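O vermelho de encaixar e por que eu ainda não enjoei dele

10 de nov. de 2024

Quem acompanha o blog sabe da minha queda por brinquedo de encaixar. Tenho cubo, balde com tampa furada, casinha com buraco no telhado, um tabuleiro de letras em que falta o R desde sempre. E agora tenho o vermelho, que chegou faz umas semanas e passou na frente de todo mundo!

Comprei na Wieczorek, aquela loja de brinquedos usados no fim da rua comprida de Clukholm (quem já foi sabe: a vitrine é uma bagunça e o bom está sempre lá no fundo, na prateleira de baixo). Eu tinha ido atrás de uma roda para um caminhãozinho, não achei a roda e saí com o encaixe debaixo do braço, feliz da vida. Em casa fui direto para a balança da cozinha: 612 gramas sem as peças. Achei ótimo. Brinquedo leve demais foge da mão na hora de empurrar a peça, e esse fica parado onde a gente põe.

O que me pegou primeiro foi a cor, claro. É um vermelho que muda bastante com a luz: de cima puxa para o laranja, de frente é vermelho vermelho mesmo. Mas o que me segurou foram os furos. Tem redondo, tem fenda estreitinha, tem um em forma de arco, tem estrela, e tem um conjunto de três furinhos redondos em triângulo que eu nunca tinha visto em encaixe nenhum. Fiquei uns bons minutos só passando o dedo por dentro deles, uma delícia.

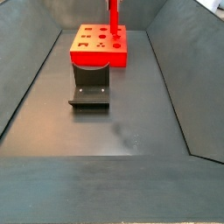 A estrela é a melhor parte, e também a mais chatinha. Peça redonda entra de qualquer jeito, é só acertar o lugar. A fenda pede que você alinhe o comprimento, e aí vai. Já a estrela quer as pontas todas no lugar certo ao mesmo tempo, e o meu primeiro impulso é sempre empurrar em vez de girar. Não adianta empurrar! Eu encosto a peça de leve no furo, giro bem devagarinho e, quando ela assenta, dá para sentir na ponta dos dedos antes de ver. Adoro esse momento. Já fiz de olhos fechados e recomendo muito, muda completamente a brincadeira.

Outra descoberta: altura de pegada. Se eu seguro a peça comprida bem no meio, a mão tampa o furo e fico tentando adivinhar. Segurando mais para cima sobra peça embaixo, enxergo a ponta, enxergo a borda, e a coisa flui. Parece bobagem, eu sei, mas experimentem com qualquer tabuleiro que tiverem em casa. Vale também para guardar lápis em copo furado, para pôr pilha em controle remoto, para um monte de coisa.

As compridas, aliás, são as minhas preferidas de segurar. Tortas no ar parecem que nunca vão caber em lugar algum, e aí você endireita um tantinho e pronto. Com elas eu faço assim: primeiro deixo a peça em pé, depois acerto o giro, e só então desço. Quando tento fazer tudo de uma vez bato na borda, volto, bato de novo e perco a paciência. 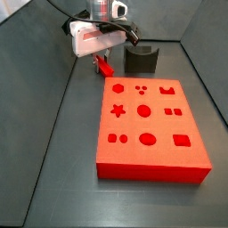 A peça vermelha comprida, na diagonal, e o arco escuro em pé atrás do tabuleiro.

Esse arco escuro, gente. Ele tem um recorte curvo em cima, como um bercinho, e eu gosto dele quase tanto quanto do vermelho. É fosco, discreto, de um cinza bem fechado, e some quando fica na frente de uma parede cinza (já passei um tempo procurando a peça com ela bem debaixo do meu nariz). Ao lado do vermelho, porém, fica lindo, um destaca o outro. Sou dessas que arrumam o brinquedo antes de brincar, então já viram: o arco vai para trás, depois vai para a frente, depois volta.

Muita gente me escreveu perguntando do fundo. Uso uma caixa rasa, cinza, fosca, com as laterais inclinadas, e nunca mais quis brincar direto na mesa. A inclinação é uma maravilha: peça que escorrega volta para o meio em vez de ir parar embaixo da geladeira. E o cinza descansa a vista, faz qualquer cor aparecer. Antes disso eu usava uma bandeja de flores que era da cozinha, toda estampada, e juro que levava o dobro do tempo para achar peça pequena.

Também mudei o jeito de começar. Em vez de deixar tudo espalhado em volta, tiro as peças da caixa, coloco só o encaixe lá no fundo e olho para ele um pouco. Escolho um furo. Aí vou buscar a peça daquele furo e de nenhum outro. É mais devagar e eu acho muito mais gostoso, porque a gente presta atenção na forma antes de ter alguma coisa na mão.

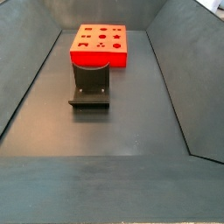 Com criança pequena eu faria ao contrário, peça primeiro e furo depois, e com 2 peças por vez no máximo. Na última feira de Cluron montei uma mesinha com os meus encaixes e vi isso acontecer a manhã inteira: com muita coisa na frente, os menores só querem jogar tudo para cima (compreensível!), e com pouca coisa eles ficam sérios, concentrados, de língua para fora. Passaram mais de 200 crianças por ali e voltei para casa rouca e contentíssima.

Lá na feira me perguntaram também se vale a pena comprar novo. Olha, a Plerkia tem uma linha de encaixes bem bonita, eu tenho um azul deles e gosto, os cantos são bem acabados e as peças vêm num saquinho de pano. Só que os furos são folgados demais para o meu gosto, qualquer coisa cai lá dentro. Para os bem pequenininhos isso é até bom. Para mim falta aquela resistênciazinha no final. Se der, peguem na mão antes de comprar e testem a estrela primeiro.

Sobre limpeza, rapidinho: pano úmido em cima, cotonete seco nos furos menores, e deixar secar à sombra. Não uso álcool em brinquedo colorido desde que desbotei um patinho amarelo, e prefiro não falar mais nesse assunto.

Em dezembro quero mostrar o balde de tampa furada, que está precisando de uma boa lavada antes de aparecer por aqui, e quero ver se consigo refazer o R do tabuleiro de letras. Já cortei um em papelão e ficou com cara de P cansado, mas vou insistir. Se alguém aí tiver uma roda de caminhãozinho sobrando, daquelas com furo quadrado no centro, me escreva, por favor! Continuo procurando.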